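Do you have to sign up ahead for the Kengate creek cleanup?

Posted Fri 11 September by marshwren_dad

The flyer by the Ackermann Street footbridge says the creek cleanup is open to all, gloves and bags provided. Then at the bottom in tiny print it says "registration through Skanance." I went to the Skanance page and it wants my phone number, my employer and a $20 deposit. For picking up trash? I did one of these in April and just walked up. Has this changed, or is somebody skimming? I'd be bringing my two kids, 8 and 11, and I don't want to drive over and get turned away.

Heikki Räsänen

You can still walk up. I've gone to most of these and have never once been asked for a registration at the Kengate end. The Skanance thing is for groups, meaning companies that want a stretch of bank to themselves and a photo with a banner. The deposit covers the grabbers they borrow, or so the page claims. I've never met anyone who got theirs back, but I've never met anyone who paid it either.

I'd take "gloves provided" with some salt. Last spring there was one box, all adult large, and it was empty by the time the second carload pulled in. 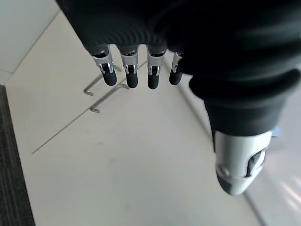 Can kids work down at the water?

Under 12 they stay on the path side of the fence, with a parent, and that rule does get enforced. There's still plenty up there, mostly bottles and food wrappers that blow over from the lot. Bring gloves that fit them. The gardening kind with the rubber palm are fine.

As for whether it does the creek any good, the last sign they put up said 395 pounds removed. I'd like to know who weighed it. I saw 25 bags go into one pickup and I didn't see a scale. The bank did look better for a few weeks, and then the storm drain at Clistov Road put it all back.

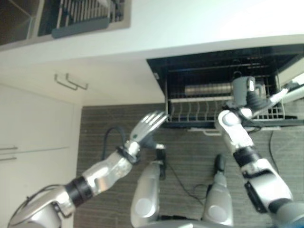

Anyway, park on the Ackermann Street side. The gravel lot fills early and they have ticketed people on the grass, cleanup or no cleanup. Wear boots you don't care about. If they hand you a clipboard when you get there, it's the liability form, and you can leave the email line blank. I always do and they've never chased me for it.

tully_b

I think you have to register now?? My sister's office did it and they got shirts. Not sure about regular people.

creekside_annie

Her office was a group, so that's the Skanance form. I called the parks number on the flyer this morning and got a person on the second try. Walk-ups are fine, no deposit, sign the form at the table. She also said there would be kid gloves this time. I'm bringing our own.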